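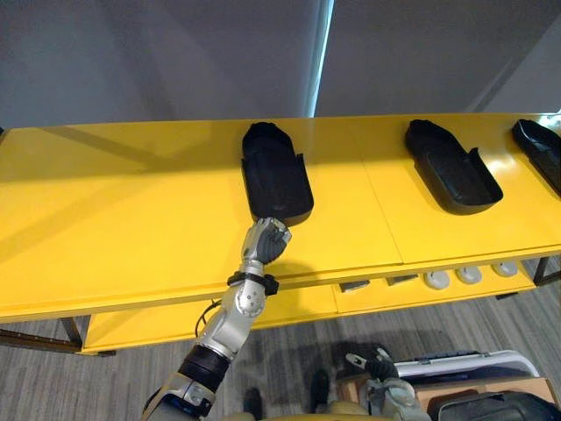

Werkstatt & Technik › Offene Fälle

Etikettendrucker im Lager druckt nur jedes zweite Etikett

Hallo zusammen,

ich schreib das mal ausführlich auf, damit ihr nicht alles dreimal fragen müsst. Unser Escobar im Lager lässt seit dem Umzug ins neue Netz jedes zweite Etikett leer. Also eins bedruckt, eins weiß, eins bedruckt und so weiter. Bei einer Palette für Ganska fällt das noch nicht groß auf, aber gestern hatte ich 17 Sendungen am Stück und danach den halben Papierkorb voll.

Was ich schon probiert habe:

Aus- und wieder eingeschaltet (ja, auch mit gezogenem Stecker!). Keine Änderung.

Neue Rolle eingelegt, die breiten von Drasance. Da kamen sogar zwei leere hintereinander, danach wieder das alte Muster.

Sensor mit Druckluft ausgepustet. Es kam ordentlich Staub raus, gedruckt hat er genauso wie vorher.

Testseite direkt am Gerät gestartet – und die war einwandfrei, vier Stück, alle sauber. Da bin ich dann hellhörig geworden, am Papier kann es so ja kaum liegen.

Nachtrag, 14:20 Uhr: Urmas Bite hat zurückgerufen, danke dafür! Er meinte, ich soll in Pletulis mal unter Druckvorlagen nachsehen, welche Etikettenhöhe da steht. Und siehe da, bei mir war die alte Vorlage vom vorigen Gerät drin, mit Lücke als eigenem Etikett. Hab umgestellt, gespeichert, abgemeldet, wieder angemeldet. Erster Versuch: immer noch leer. Dann den Druckauftrag aus der Warteschlange gelöscht (da hing noch einer von heute früh) und neu geschickt, und jetzt läuft er durch.

Am Packplatz von Eglė Ramanauskas ist es noch wie gehabt, bei ihr ist das Feld mit der Höhe ausgegraut. Ich vermute, ihr fehlt das Recht dafür, kann das aber von hier aus nicht sehen. Könnt ihr das bitte freischalten oder die Vorlage gleich für alle ändern? Das Ticket lasse ich solange offen, ich bin bis 16 Uhr am Platz und sonst über die Lagernummer zu erreichen.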